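4. Sorting your odds and ends into the big bin

Right, you've got the bin out of its wrapping and you're itching to fill it. So was I! Give it ten minutes first, it saves a lot of rummaging later.

1. Put the bin on a sturdy table with a bit of space to the left of it, so you've got somewhere to lay things down while you dither.

2. Run a damp cloth over the floor and the sloping sides. Mine are well marked by now and I've stopped fretting about it.

3. Tip your things out on the table and make small heaps. Soft stuff in one, bottles and tubes in another, little packets in a third.

4. Soft things go in one corner, with bottles lying next to them (I lay mine down, they only topple otherwise).

5. Packets and anything stiff go in the opposite corner, labels where you can read them.

Note: I leave the middle bare. It looks wasteful, but it's where my hand goes in, and I've never regretted it.

Caution: check every cap before a bottle goes in. I once lost 300 ml of Finier hand soap to a loose one and was mopping for ages. 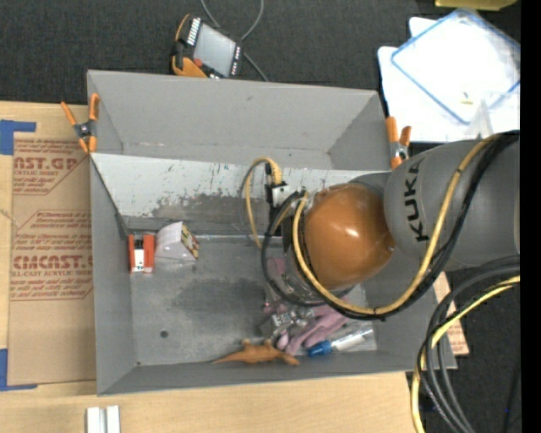
Naltville, 2025-04-07

The pink squashy thing is in the lower right corner with the blue-capped bottle in front, and the small white packet sits up by the red-orange piece on the far side. If your bin has a little round hole in the floor as well, keep beads and screws in a lidded pot (I use an old Rollo tub).

6. Have a proper clear-out every couple of months. My next one is in May, and the Gisler dividers in section 5 can wait until then.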